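I have now spent two months, on and off since September, comparing finger sets, and my opinions have become unbearable at dinner. The Galindo tips cost 184 dollars a pair. The Vukilton ones cost 300 and came with a leaflet thanking me for my trust.

On paper the wide Vukilton pads should win everything. They did fine until I moved the target close to the basket, and then I was poking the rim like a man looking for a light switch. The skinny Galindo wedges get in where I need them, and I have forgiven them their screws. Kulap Klinhom still votes Vukilton, but she also likes the old controller.

Next up is swapping the wrist cameras, which I have put off for 8 days.

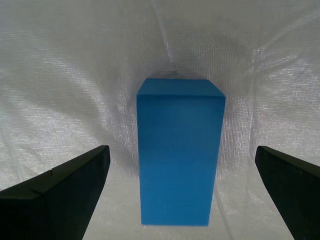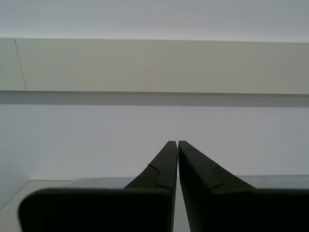
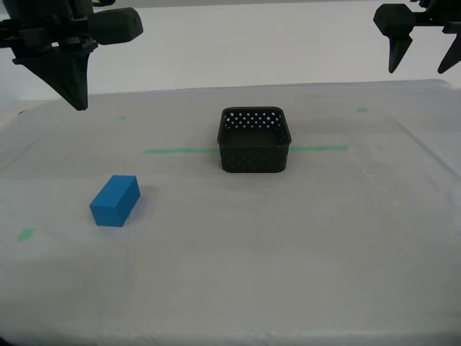 Black fingers in all three, blue block in the first and last.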